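# Feltent automation program

The **Feltent automation program** is a project at the Feltent parts works in Levside, in which manual sorting and packing of small household parts is being partly handed over to robot arms. The arms are trained on recordings of people doing the same work with hand-held grippers. It is best known locally for the job changes that came with it. Most of the people who make the recordings used to work on the packing line.

## Background

Feltent makes and packs replacement parts for kitchens and bathrooms, such as drain strainers, caps, washers and hose fittings. Up to the start of the program, all of these were picked from bins and placed in trays by hand. Fixed machines had been tried twice. Both were removed after the product range changed and the feeders could no longer handle the new shapes.

The second attempt was run by Guangming Liao, then head of the packing department. In his report he wrote that the feeder had been idle for most of its second winter and that the line crew had gone on packing beside it. The report recommended that any later system be able to learn a new part without new tooling. Feltent signed a contract with the software firm Fasetero the following March.

## Method

A demonstrator holds one gripper in each hand and carries out a short task at a table, such as picking up a part, turning it, or passing it from one gripper to the other. The grippers record video and their own position during the task. Printed square markers help the software work out where each gripper is. One run through a task is called a take.

Takes are checked by a reviewer, who discards those with a dropped part or a long pause. Feltent's contract calls for 3,000 accepted takes for each family of parts. The accepted takes go to Fasetero, which trains the control software and sends it back to be tested on the arms at Levside.

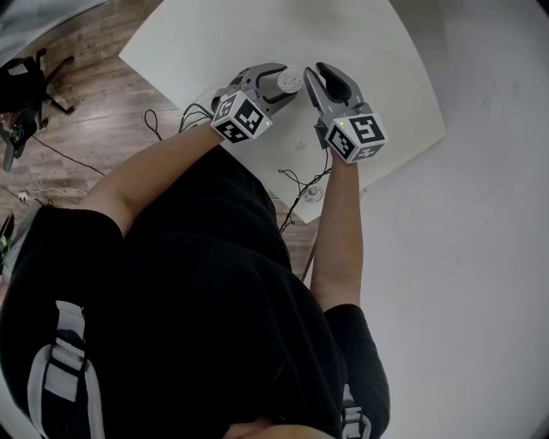
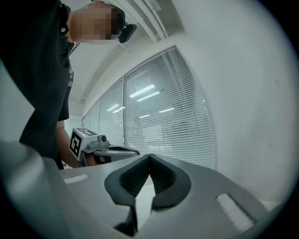
**Does a demonstrator need a technical background?**

Demonstrators need no technical background. At Feltent the training lasts five days and covers handling the grippers, starting and stopping a take, and filling in the task sheet. Experience with the parts themselves is considered more useful, and former packers are given first choice of open places.

## Effects on staff

### Jobs and pay

The packing line had 15 workers on the day shift when the program began. Four moved to demonstration work and one, Yulan Tian, became the first reviewer. The rest stayed on the line. Feltent agreed in writing that nobody on the day shift would be laid off while the recordings were being made. The agreement does not cover the period after that, and the shift has asked more than once for it to be extended.

Pay was a point of dispute early on. Packers had been paid a base wage plus a piece rate, and demonstrators were first put on the base wage alone. Lingyun Jiang, a packer who had moved over in the first group, filed a complaint, and demonstrators now get a fixed supplement in place of the piece rate. It is set slightly below what a fast packer could earn - a gap that is still raised at shift meetings.

### Working conditions

Demonstration work is quieter than line work and can be done at a person's own pace. It has its own strains. The grippers are heavier than the parts they hold, and the arms are kept stretched forward for long stretches. Sore wrists and shoulders were reported in the first weeks. Work is now split into short blocks, with other duties such as sorting returned trays in between.

Some workers have described the job as duller than packing. Jinfeng Dai, who went back to the line at his own request, told the works newsletter that he missed having people on both sides of him. Others have stayed for the regular hours.

### Skills

Packers who remain on the line now clear jams, refill bins for the arms, and take over parts the arms cannot handle. Thin and flexible parts are still packed entirely by hand. New task sheets are drafted with the demonstrators, who often know which way up a part has to lie before it will fit its tray.

## Other sites

A smaller version of the program was set up at the Aguirre warehouse, which handles Feltent's returns. It is managed by Junhao Lu and uses the same grippers and review rules. No robot arms have been installed there, and its recordings are sent to Levside for testing.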